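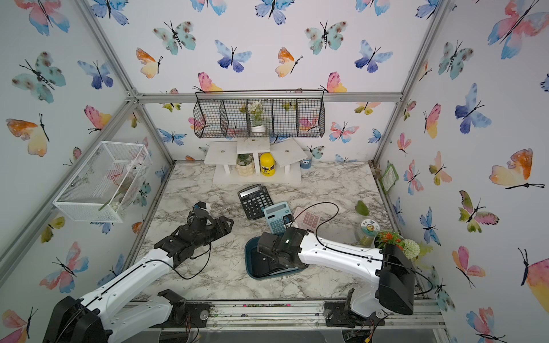
3.2 Simulcast hours and the Kasell licence returns

The second source for this study is the set of programme returns that Kasell Broadcasting lodged for its AM and FM outlets. Each return lists the hours in which the two transmitters carried the same audio and the hours in which they were programmed separately. The returns were typed on a standard form until the company moved to Cengate, after which they were kept as handwritten ledgers. We were able to examine 28 returns in total. Two are missing their second page and have been left out of the tables, though we refer to them where the surviving page is clear.

Simulcasting is defined here as the same programme going to air on both frequencies at the same time, including breaks. Delayed repeats are not counted. This differs from the definition used by Myung in her earlier work on the Joshi stations, where a repeat within the same evening was treated as shared programming. Her figures for country and light music formats are therefore higher than ours would be for the same station, and the two sets should not be compared directly. Ye-seo Myung kindly supplied her coding sheets, and we have recoded the Joshi material on the narrower definition for use in section 4.

Figure 2. Desk items on a marble-patterned surface.

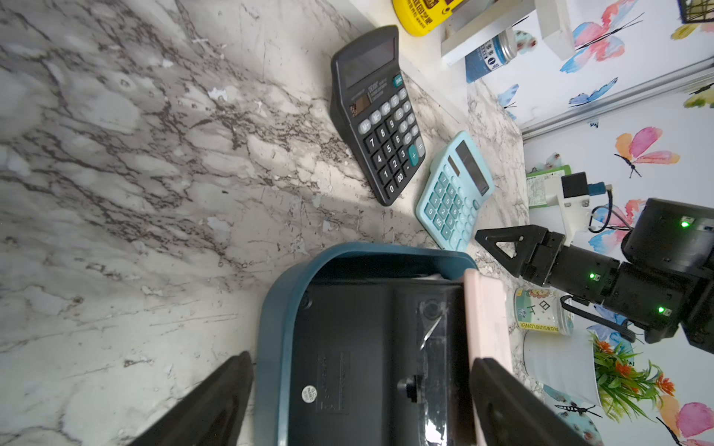

The ledgers record airtime in hours and minutes, and the weekly totals were added by the station clerk at the foot of each page. We re-added every page by hand before entering it. Most of this was done on ordinary desk calculators, the kind with a dark display at the top and a double-zero key near the bottom, as on the light blue one in Figure 2. The double zero was of little help with minutes, which had to be converted to decimal fractions of an hour before they could be summed. Where our total and the clerk's differed, we used ours and noted the page. Differences occurred on 9 pages, nearly all of them in November, when the evening schedule was changed partway through the ledger.

3.3 Separate programming on the FM outlet

Separate FM programming began with a late evening record show and was extended to weekend afternoons. The returns do not name presenters, so the show titles have been taken from the Sokuvero program guides. The guides were printed in advance and sometimes list programmes that the ledgers show did not go to air. We have followed the ledgers in each case.

The combined weekly total passed 200 hours once the FM transmitter was licensed to run overnight. The overnight hours were filled by the AM feed and count as simulcast time, which explains why the simulcast share rises in Table 3 even though the daytime schedules were moving apart.

12 shares | 2 comments

We use cookies to improve your experience on this site. By continuing to browse, you agree to our use of cookies. Accept | Manage settings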